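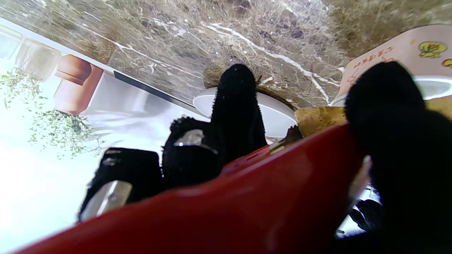 Last updated: July 26, 2024

Gindwood Kitchen Guide
Section 6: Clearing and wiping your marble countertop

Polished marble is a joy to work on, and those white veins running through the brown and tan only look better when the stone is looked after! A quick routine after each meal is all it takes.

1. Lift plates straight up. Sliding a plate drags any grit under the rim along with it, and that can dull the polish.

2. Pick up the larger scraps by hand, then sweep the small ones toward you with a dry cloth. Go gently – hard crumbs scratch more than you'd think.

3. Mix a little mild dish soap into a bowl of warm water. Wring your cloth out well and wipe along the stone, finishing with the edge strip (people always forget the edge strip).

4. Rinse with clean water and dry right away with a soft towel. Now tilt your head and catch the light on it. Lovely!

Note: If the counter was sealed by your installer, wait 3 days before the first wash.

CAUTION: Never use vinegar, lemon juice or scouring powder on marble. Wipe up wine, tomato and citrus spills at once.

For a dried-on spot, lay a damp cloth over it for 15 minutes and repeat step 3.

Related sections
Sealing your Pillwood island
Prieto sink care
Storing plates and platters

Search this guide Go

© Mavine Home | Contact us | Back to top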